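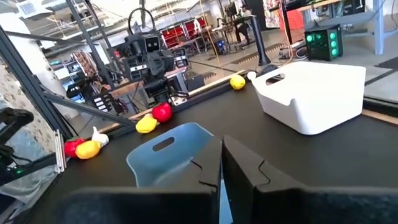 손잡이 구멍이 있는 하늘색 통과 흰색 통.

Larnmont 나눔 주방 보관 선반 정리 안내

Larnmont 공동 주방의 식재료 선반을 11월부터 새 방식으로 씁니다. 그동안 한 선반에 섞어 두던 채소와 과일을 종류별로 나누고, 통마다 이름표를 붙입니다. 이름표에는 품목과 넣은 날짜만 적어 주세요. 등록 가구는 현재 356가구이며, 한 가구가 쓸 수 있는 칸은 두 칸입니다.

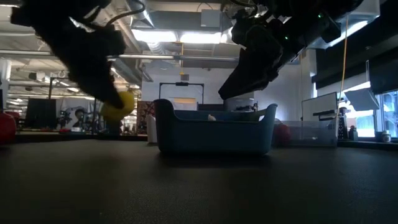 문: 칸을 더 쓰고 싶으면 어떻게 하나요?
답: Ovcombe 분점에 남는 칸이 있으니 그쪽 접수대에서 신청하면 됩니다. 신청한 칸은 12주 동안 쓸 수 있고 한 번 연장됩니다.

감자와 양파는 같은 통에 넣지 마세요. 양파는 바람이 통하는 위쪽 선반에, 감자는 빛이 들지 않는 아래쪽 칸에 둡니다. 냉장 칸은 잎채소를 먼저 받습니다.

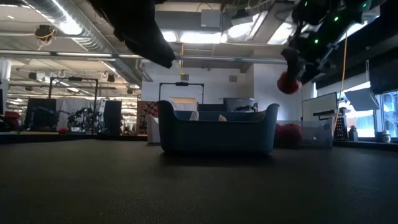 선반용 통은 각자 가져와도 됩니다. 칸 너비에 맞으면 모양과 재질은 따지지 않습니다. 소파처럼 생긴 남색 천 통도 마른 재료를 담는 데에는 괜찮지만, 흙이 묻은 뿌리채소나 무른 과일은 물로 씻을 수 있는 통에 담아 주세요. 천으로 된 통은 한 달에 한 번 비워서 털고 햇볕에 말립니다. 뚜껑이 있는 통은 뚜껑에도 이름표를 붙입니다.

Hestau 농장에서 오는 꾸러미는 전처럼 뒷문 옆 선반에서 받습니다. 꾸러미를 찾은 뒤에는 장부에 서명하고 빈 상자를 접어 두세요. 이틀이 지나도록 찾아가지 않은 꾸러미는 나눔 칸으로 옮깁니다.
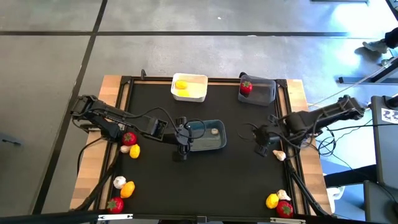
이름표와 통 구입

이름표는 접수대에서 무료로 드립니다. 통이 필요한 분은 Spanos 상점에서 공동 구매 목록에 이름을 올려 주세요. 대금은 물건을 받을 때 냅니다.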